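Folding with the Family: An Open Day at Joketti

By our home and technology writer

I should confess at the start that I went to the Joketti open day mostly for the scones, which a neighbour had praised, and came home with a sore thumb and a strong opinion about cuffs. The invitation called it a morning of household robotics. I had pictured something in a glass case, with a rope around it and a young man in a lanyard telling us to stand back. There was a lanyard, as it happens, but we were all given one, and the glass cases were nowhere to be found.

Joketti works out of the upper floor of an old printing works on Wendex Street, above a shop that sells piano stools. The colour scheme is what you would expect of a building that has had several owners with different favourites, and the stairs are steep enough that I took them in 2 goes. At the top you are met by a kettle, a sign-in book and a long window looking down on Vavow, the arm that everyone comes to see. Vavow folds tea towels. It does so very slowly and with great care, smoothing each one before it commits, rather like my grandmother with a tablecloth she didn't trust.

I watched it fold four and could happily have watched more. A woman beside me said her husband had never once smoothed anything, and she wondered what they were asking for it. (It is not for sale, and the staff were very patient about saying so all morning.)

What I hadn't understood, and what the visit is really built around, is how an arm like Vavow comes to know anything about laundry in the first place. The programme they run is called Shibata, and the heart of it is a set of hand-held grippers, each with a camera, that people use to do ordinary chores themselves. You squeeze, the fingers close, you lift a sleeve or turn a hem, and the camera takes it all in from just behind the fingers. Later on the recordings go into the training of the arm. The team is working towards 1,000 recordings of clothes being handled, and had 124 of them they were pleased with when I visited. The rest, I was told cheerfully, had gone in a folder called "learning experiences".

Most of the recording goes on in people's own bedrooms, on real beds with real bedspreads, and I was glad to hear it. My own bed has never looked like a showroom and I don't suppose yours has either. They like a busy pattern, a bit of clutter, a coat hanger left in a collar, all the things a robot would meet if it ever came to stay.
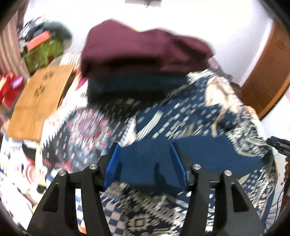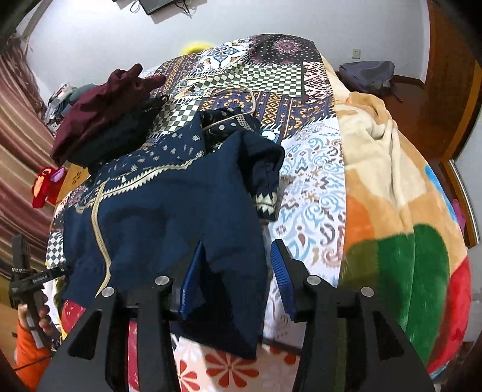 After morning tea we each had a turn, and I can report that it is much harder than it looks! I have been folding shirts since I was tall enough to reach the ironing board, and with a gripper I was a beginner again. You lose all the little things your fingertips tell you. I pinched what I took to be one layer of a cardigan and brought up both, then dropped the lot trying to correct myself. The trick, according to the lady running our table, is to go in lower than you think you should and to stop squeezing once you've got hold. My thumb never did learn that second part.

A boy in our group, who I would guess was nine, was far and away the best of us. He did a pair of pyjama pants in neat thirds and asked if he could do the jumper too. His mother was heard to say that this was the first she knew of it.

There was a short talk before lunch, with plenty of time for questions, and people asked sensible ones. Would it cope with fitted sheets? Not yet, and the groan from the audience suggested that neither would we. Could it tell clean from dirty? No, and there are no plans for that. I did appreciate how plainly they answered.

The next open day has room for 100 visitors and bookings are taken at the front desk or over the phone. Wear flat shoes for the stairs, and if you have a favourite cardigan, leave it at home. The scones come out at half past ten and the date ones go first.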